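4.3 Comparing two grippers on a twin-arm bench

Use this section when you want to try a new gripper against the one already fitted. Both arms must be on the front rail and referenced (see 4.1).

1. Switch off the arm supply. Leave the controller on.
2. Fit the Rostbridge gripper to the left arm and the Bachmann to the right.
3. Check that each cable has enough slack for full wrist travel.
4. Switch on, then set speed to 30 per cent on both arms.
5. Bring both wrists in towards the middle of the table, fingers down, and stop before they meet.
6. Run test program 3254. Each gripper makes 50 closes on the tape roll.
7. Write down the missed grips for each side, swap the grippers over and repeat.

Note: the program asks for a part weight. Enter 24 g for the standard roll.

Caution: the arms do not detect each other at this stage. Keep a hand on the stop button - the software stop is too slow here.
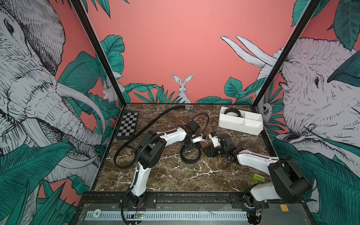

Both arms reaching in from the front rail, grippers close together. 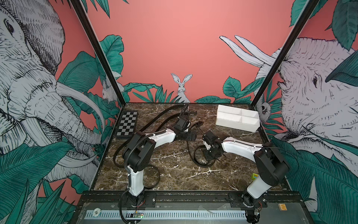 Reader comments

Pindmont: Step 7 is worth the time. Our left arm missed more grips with either gripper fitted, and the fault was a worn wrist joint. We would have blamed the gripper if we had skipped the swap. Could the guide say whether to reference the arms again after each change? We do, but 4.1 leaves it open.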